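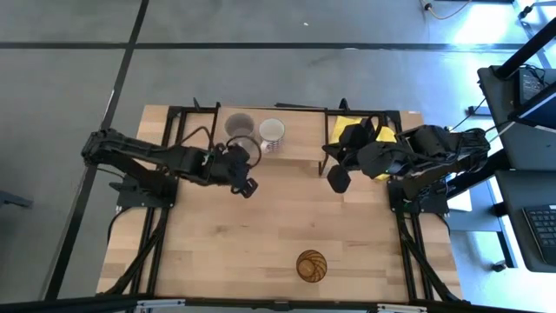

The amber one, plus the clear glass and the speckly mug up the back

Storing textured glass: stack it or shelf it?

rarby_900 wrote:
Trying to sort out our cups before the rellies arrive. The amber one with the ribbed pattern is my favourite and I'm terrified of chipping it. At home they all live in one cupboard, stacked 2 high, and I've already lost one that way (back in June, still sulking). Do you lot stack yours or give everything its own spot?

Leter replied:
Never stack ribbed glass! The ridges grab and then you're twisting and swearing over the sink. Own spot, right way up, and keep a soft cloth handy for the rim. I like the speckled mug by the way, where's it from?

plitar30 replied:
Disagree with Leter. I've stacked mine for years with a bit of paper towel between them and never had a chip. Depends how heavy-handed your household is, I reckon. Upside down is fine too.

Leter replied:
Upside down puts all the weight on the rim, which is the thinnest bit. No thanks.

rarby_900 wrote:
Mug was an op shop find, no label. I'm leaning towards one of those low shelves with the black metal frame and a wooden board on top. The sides come up a bit at each end, so I'm hoping nothing slides off. Taller stuff up on the board, like the beige-grey one and the red lattice one, and the yellow cloth can stay on the table beside it.

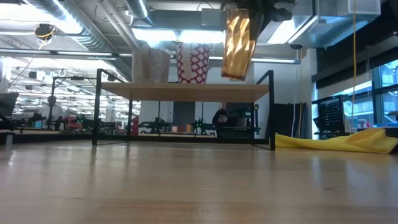 Re: Storing textured glass: stack it or shelf it?

yang_o replied:
Oriana Lucero here, long-time lurker. I've got a similar shelf and love it, but don't crowd the top. I keep 3 things up there and leave a hand's width between them. Any more and you knock one reaching for another.

plitar30 replied:
Only three? My kitchen would riot. I'd still stack.

rarby_900 wrote:
Going with the shelf, sorry plitar! Leter, would you put felt under the glass ones or leave the wood bare?

Leter replied:
Bare. Felt gets manky.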